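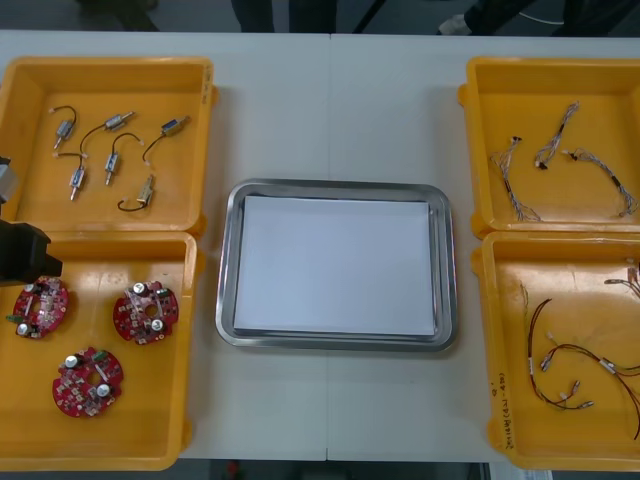
I have reached the age at which I hold opinions about trays. Malcolm Penrose, who taught me to solder and has never forgiven me for the way I do it, used to say you could judge a bench by its biscuit tins. Everything he owned lived in biscuit tins. You would ask for a fuse and get shortbread crumbs and a hinge.

I was a tin person myself until April, when I finally had to put together a batch of kits for the repair evenings in Batstead. Each kit is a round red board, a motor and the wires to go with them, all of which roll, tangle or slide under something the moment you look away. My first attempt was done on the dining table with cereal bowls. I had 60 kits to pack and finished 18 before supper, of which three turned out to have two motors and no board. Ashley Blackburn opened one of these in front of a room full of people and was very gracious, which made it worse.

So, yellow trays. Shallow ones, with rounded corners, two down each side of a white table and a steel one in the middle. One sort of thing per yellow tray. The steel one is for whatever you are working on now, and for nothing else, especially not your tea.

I would like to claim I worked this out by careful thought. Remedios Layug told me to do it over a year ago and I nodded and bought more bowls.

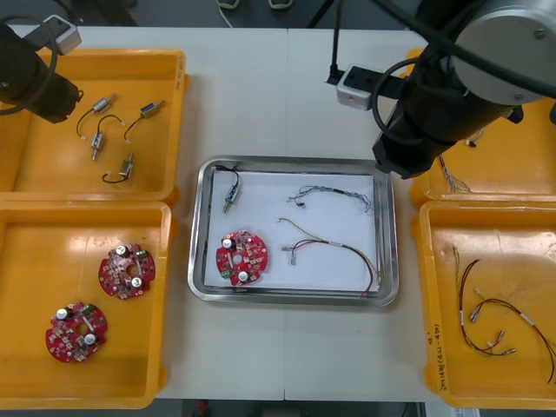
What goes where

Motors and anything with a pin sticking out of it go at the back left. They are stubby silver things with a tail of thin black wire and a white connector on the end, and they will hold hands with each other if given the chance. I used to comb them out straight and line them up like sardines. By the third kit they were back in a heap, so now I tip them in, give them some elbow room and leave it at that.

Boards go in front of them, flat, and never stacked. I did stack them once, to save space, and spent a long evening finding out which small part had come off which board. They are awkward to pick up, being round and covered in bits you'd prefer not to hold. By the edge is best. Xolani Steyn puts a finger through the hole in the middle and wears them like a ring, and I have asked him to stop.

The steel tray needs paper in the bottom. Plain white, cheapest you can find. On bare steel every small shiny thing becomes invisible, and you end up patting about for it as if you'd lost a contact lens. On paper you can see what you've got, and you can write on it too, although my notes to myself mostly say "check" and don't say what.

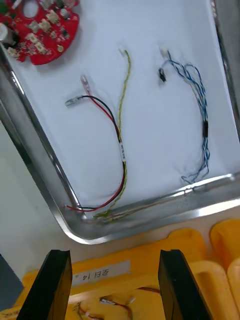 One red board and some of the wiring, on the paper.

Wires are the part I still haven't solved. The red and black ones are stiff enough to behave. The twisted yellow and green sort have a will of their own and go into a lazy S whatever you do. Maribel Cuadros coils hers round two fingers and tucks the end in, and they stay like that. Mine spring open as soon as I let go, usually in the direction of the floor.
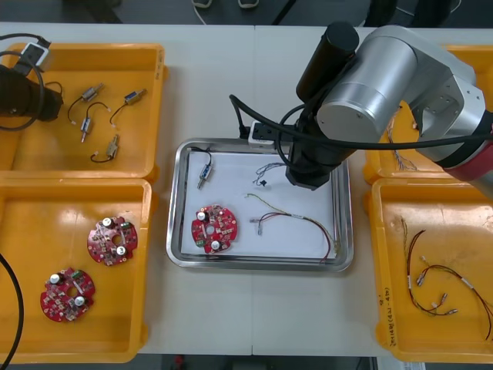
I also had a spell of labelling the trays, with a label maker I bought for the purpose, and gave it up when I found I was spending more time on the labels than on the kits. You can see what's in a shallow tray by looking at it. The label maker has gone to live in a biscuit tin.

Malcolm came by to inspect the arrangement and said it looked like a school canteen. He then asked where I'd bought the trays and whether they did them in blue. I said I'd find out. The remaining kits are due in Trallden before the end of the month, and I still need more paper.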